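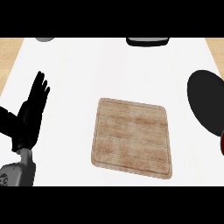

A simulated view of the kitchen task, with the black robot hand beside the cutting board. Rendering: Stolline

VUVATGATE – Stolline has suspended trials of its Ania kitchen robot after a fault in the hand controller caused the fingers to close without a command. No one was injured.

The fault occurred on Sunday at the company's Vuvatgate test kitchen, during a board-clearing exercise. The operator pressed the emergency stop, and the arm halted within 3 seconds. Company rules require an immediate stop.

Engineers have since repeated the task 200 times in simulation. The fault appeared in nine runs, each time following a brief loss of signal at the wrist.

“The hand should open or hold still when it loses contact with the controller. It closed, and we do not accept that,” said Rui Sampaio, head of safety at Stolline.

The controller was supplied by Bastos, which is assisting with the review. All 40 units in the trial program will remain switched off until corrected software has been tested. Stolline will publish its findings in September.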